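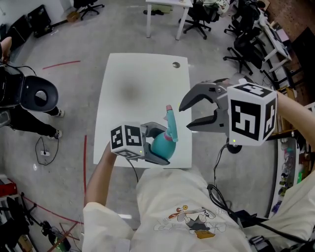 Ticket 547 -- Toy dinosaur, head does not stay straight
Status: open
Product: Stekari long-neck dinosaur, teal
Opened by: Ľubica Hrubý
Assigned to: Ankit Goel

Ľubica Hrubý wrote:
Good morning. I have a question about the teal dinosaur with the pink snout and the pink ring on its neck. We bought it from your Prasau shop in January. When I turn the head to the side and let go, it comes back only half of the way. The other dinosaurs from the same order don't do this. I did not use any force on it. Is the ring a separate part, and may I take it off to look under it?

Ankit Goel wrote:
Hello Ľubica, thank you for writing. Please leave the ring where it is for now. Could you try these steps and tell me the result of each one?
1. Stand the toy on a flat table and see if all the feet touch.
2. Turn the head slowly to the left, then to the right. Listen for a click.
3. Wipe the neck with a dry cloth, above and under the ring.

Ľubica Hrubý wrote:
Step 1: it stands well, no rocking.
Step 2: there is a click on the left side only. On the right side it is silent, and this is the side where the head stays turned.
Step 3: the cloth had a little dust on it. After this the head moved more easily, but the problem is the same.
I tried also with the toy lying on its side. No difference.

Ankit Goel wrote:
Thank you, this is very clear. I asked Shivam Thakur in our repair room. He thinks the small spring in the neck has come off its pin on one side. It can't be reached without opening the body, and we would prefer to do this here. Please send the toy to the Bhardwaj address, with the ticket number on a piece of paper inside the box.

Ľubica Hrubý wrote:
I will post it on Monday. If you exchange it, please send the same colour -- the green one is not the same for us.

Ankit Goel wrote:
Noted, teal only. Waiting for parcel.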